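Still alive, still in robotics club, still bad at updating this thing

28 January 2024

So the reason I haven't posted since before the holidays is that I said yes to helping with the Calico build, and Calico has eaten every free evening I own. (Calico is our hand-held gripper project. Danang Pangaribuan named it after his cat and we all just went along with it.)

My job is demonstrations. You hold the gripper, you pick up the thing, you put the thing down somewhere else, you do it again. Then again. Our shared folder hit 1039 clips this week and 157 of those are mine! I did cloth folding for most of it and I am now weirdly picky about how I fold my own dish towels at home.

Renato Zapata keeps telling me I squeeze too early, and he's right, I went back and watched a bunch of them and I close the fingers way before I'm lined up. So the new plan is to slow down on the approach, get both tips level with the edge of the cloth, and only then pinch. It feels painfully slow when you're doing it — on playback it looks totally normal.

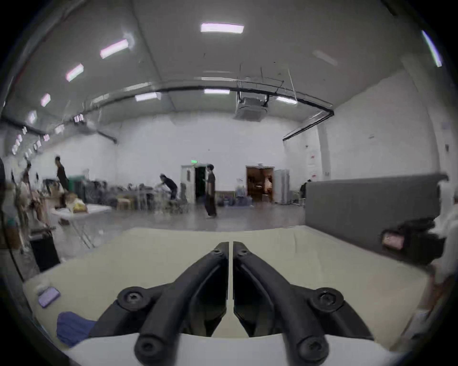
Calico's fingers over the table, blue cloth on the left

I also finally learned to check the finger screws before I start. A loose one at the base makes the whole finger wobble and you can't really feel it in your hand, you just get sloppy grabs and blame yourself for half an hour. I went through all of them with the hex key and put a little reminder in the Siregar notes (that's what we call the club binder, long story).

Next up is the training run, which Danang is setting up on the old Warnow machine. He wants 468 more clips first, mostly cups and small boxes. I would love to never fold anything again, so cups sound great to me. If it goes okay we're hoping to enter the Codwood student showcase in July, and I've already been told I'm doing the poster.

Anyway, if you're in the club and reading this, please bring back the good hex key.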